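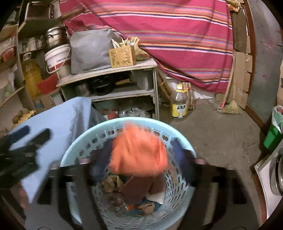
Speaker notes — Mio Okabe, Zonmont
Session 3: Can machines do household chores yet?

Good morning. I will speak for 8 minutes and then hand over to Masaru Nagano. Please hold questions until he has finished.

Opening point. A machine that repeats one motion on a shop floor has been practical for a long time. A machine that tidies a home has not. Our position at Zonmont is that the second is possible in part, for short tasks and under supervision. 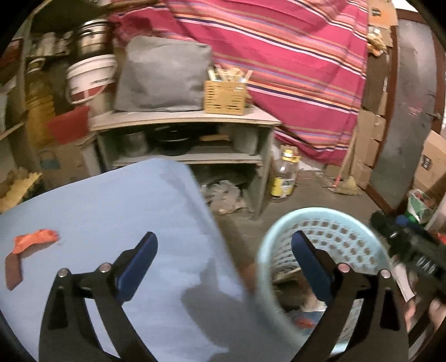 Tidying is difficult to specify. The instruction "clear the floor" assumes that the machine can tell waste from belongings. Consider the crumpled strip of orange-red tape on the light blue sheet, and the small bits of debris across the concrete. A person sorts such things at a glance — a machine must be taught each distinction. (Pause.)

Next, the Bima trial. We listed 121 chores and asked Dalia Salem to rank them by difficulty. Soft and crumpled items ranked near the top. Refer the audience to the handout, page 2.

Closing request. Partners who wish to join the March trial should speak to Setsuko Hayashi at the Avbridge table.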